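Sorting table next to the washer

Clothes get folded sooner if there is a flat surface within a step or two of the machine. A plain table works fine. Cover it with a cotton sheet or a length of cloth so knits don't snag, and pull it smooth before each load – the wrinkles creep back.

Keep the table for laundry. Pens, packets and bags drift onto it during the day, so clear them off first and check pockets while you are at it.

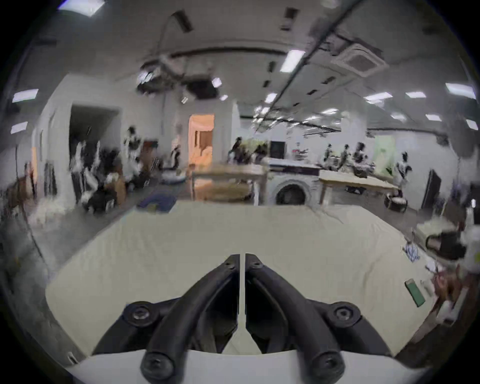
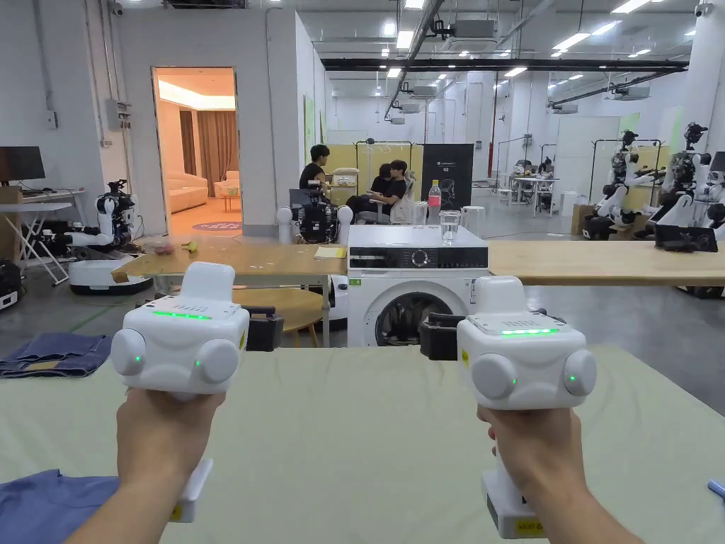
LAUNDRY CORNER

A front loader with a table on either side gives you one side for sorting and one for folding. The top of the machine tends to turn into a shelf. Glasses and bottles can walk off during a fast spin, so move them before you start the load.

Denim should be folded flat and stacked on its own. A round basket on the floor will do for whites waiting their turn.

Jolanta Pawłowska wrote in to say she washes her table cloth every 17 loads. Once a month is enough for most homes, or sooner if it feels gritty. Allow some 200 ml of white vinegar in the rinse if it smells stale.

Last updated: October

Related tips
Getting pen marks out of cotton
Folding jeans for a shallow drawer
Cleaning the door seal on a front loader
What to do with odd socks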